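Call for participants: people who do the work, to pick holes in our good practice rules

Trisatard is looking for 17 people to join a paid working group on hand-held gripper work. Apply by the end of May.

We have a draft. It runs to 252 clauses and was put together at Geltside over a winter, mostly by people who have never held a gripper for longer than a demonstration. I am one of them, so I feel able to say it. Some of the clauses are sound. Others were copied from rules for fixed robot arms behind fences and make little sense when the gripper is in somebody's hand and that somebody is walking about a room full of furniture.

A few of the claims in the draft that I would like tested:

Clause 14 says the floor must be "free of hazards". Which hazards, and who checks? A pen on the floor is a small thing until your eyes are on your fingertips.
Clause 31 says cables must be "managed". I have asked four times what that means and had four answers.
Clause 60 says operators should rest "as needed". In my experience that means when the supervisor is tired.
Clause 88 says markers on the gripper must be kept visible at all times. Try that while reaching into a box.

What we want from you

You should have used hand-held grippers to record tasks, for any employer, in the past year. You do not need a degree or a certificate, and we give no extra credit for either. Please don't apply if your job is selling the equipment. Makori tried filling a group like this with suppliers, and what came out read like a brochure.

You will attend 2 working days at Geltside, starting at 9.30 am, and read the draft beforehand. The fee is 700 pounds for the whole thing, paid whether or not we like what you say. Travel is on top. Lunch is sandwiches.

On the first day you will work through ordinary tasks with the draft in front of you and mark every rule you would have broken to get the job done. On the second we argue about it.
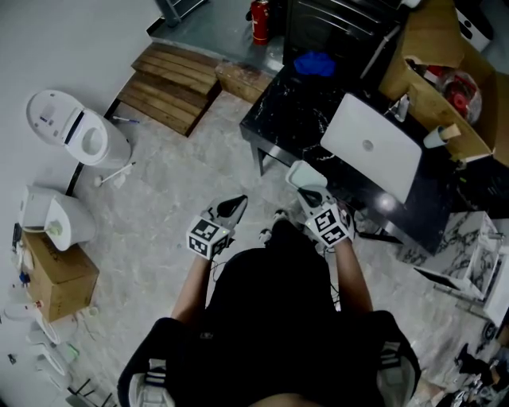 Gripper work beside a marble-topped table, with cables hanging and a pen on the floor by the steps.

What happens afterwards

The marked-up draft goes to the Skurnivow review panel with your comments attached in full. I can't promise they will act on them — panels are good at thanking people — but they have agreed to reply in writing to each objection.

To apply, send one page to Devendra Rajput at Trisatard. Tell us what tasks you have recorded, and describe one rule you were given that did not survive the first hour. No CVs, please.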